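News from the Craft Cupboard

Those of you who have been coming along since January will remember the state the tape drawer had got into, with half-used rolls stuck to one another and a good deal of fluff in between (and one very old toffee, which I have thrown away). Well, I'm delighted to tell you that we have finally had a proper sort-out! Mitali Wanigasekara and I spent three very happy afternoons on it, with far too much tea, and I do think you'll notice the difference when you come in.

The main change is that small things now live in shallow coloured trays, so you can see what there is without rummaging. Yellow is for tape, blue is for odds and ends of plastic that may still come in useful, and green is for anything you find and can't put a name to. If you take a roll out to the big wooden table, please do pop it back in its tray before you go home, even if there's only a little left on it, as the short ends are just the thing for parcel labels and for the little ones' bunting.

We are rather low on white tape, but there is plenty of red and a fair bit of blue, so do think of that when you plan your wrapping. Sumaiya Munasinghe has kindly offered to pick up more on her next trip to Evholm, and if you'd like anything else brought back, there's a list pinned inside the cupboard door. Scissors are still on the hook, where they have always been.
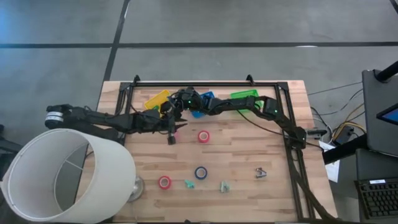 Rhiannon Gwilliam writes that she would much prefer the tape kept on a dowel by the window, the way they did it at Figueiredo, and that she has a spare length at home if anyone wants it.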